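Troubleshooting log: translated course package shows source text after re-upload
3 min read
January 26, 2025 | Posted by the Olumby support desk

Status: closed, with one follow-up item
Product: Olumby course player and translation export
Reported by: Irnbridge learning team
Severity: 2

Problem as reported

Irnbridge has a warehouse safety course with English as the source and Portuguese and Turkish as translated versions. After the translators returned their files, the team imported them, rebuilt the packages and uploaded them to their LMS. The Turkish version was fine. The Portuguese version opened in Portuguese, but three lessons showed English body text under Portuguese headings. The quiz at the end was in Portuguese. Learners who had already started the course saw English all the way through.

The customer had cleared the browser cache and tried a second browser. No change.

First checks

Asked for the exported translation file and the rebuilt package. Both received the same day. The package is SCORM 1.2 and passes validation. The manifest lists the correct language code. No missing assets.

Opened the package in our test player. Same result as the customer: three lessons in English, the rest in Portuguese. This rules out the LMS as the cause of the mixed text, but not of the second symptom (returning learners seeing all English). Decided to treat them as separate problems.

Translation file

The file has 149 segments. Compared it with the source export and found 40 segments where the target field was filled in but the segment ID did not match anything in the current course. All of them belong to the three affected lessons.

The edit history shows why. Someone on the customer side duplicated those lessons in November, after the export had gone to the agency, and deleted the originals. A duplicated lesson gets new IDs for its text blocks. The headings kept their match because they are stored in the course outline and not in the lesson itself. On import, the player found no match for the body text and fell back to the source language.

The import log does record this, as "unmatched segment, skipped", but the message only appears if the detailed log is switched on. The summary screen says "Import complete".

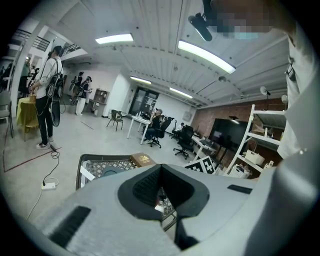 Gray hand-held unit in front of a tray and a patterned board.

Fix for the mixed text

Considered asking the customer to export again and have the agency redo the lessons. Rejected, as the wording had not changed.

Steps taken:

1. Took a copy of the course and worked only in the copy.
2. Exported a fresh source file from the copy.
3. Matched the old segments to the new ones by source text. Every one found a match.
4. Two source strings appeared more than once ("Continue" and "Check the label"). Confirmed the translation was the same in each place.
5. Imported the corrected file with the detailed log on. No skipped segments.
6. Rebuilt the package and opened every lesson in the test player. All body text in Portuguese.

The customer checked the copy and asked us to apply the same file to the live course. Done.

Returning learners

With the new package in place, new learners saw Portuguese throughout. Returning learners still got English. Asked the customer for the suspend data from one test account.

The saved data included a language setting of "en", written when the learner first opened the course. That was before the translated package was uploaded, so the course was English only at that point. When a learner resumes, the player reads the saved setting first and the package language second. The new package still contained the English text as a fallback, so the player had no reason to report an error.

Two ways around it:

- Reset the attempt for each affected learner. They lose their progress.
- Turn on "Ignore saved language on resume" in the release settings and rebuild. Progress is kept.

The customer chose the second. Tested with the same account: the course resumed at the bookmarked lesson in Portuguese, and the earlier quiz score was still there. The customer confirmed the same on their own LMS and agreed to close the ticket.

Advice given to the customer

Do not duplicate or delete lessons while a translation is out. If it can't be avoided, export again before importing. Keep the detailed log on for every import and search it for "skipped".

Follow-up

Request raised with the product team to show the number of unmatched segments on the import summary screen. No release date yet. The help page on resuming courses also needs a line about the saved language setting.

Recent tickets
Skatov: completion status not sent when the window is closed early
Assunção: accented characters missing from certificate PDF
Irnbridge: audio does not play on first slide
Olumby player: glossary pop-ups open behind the menu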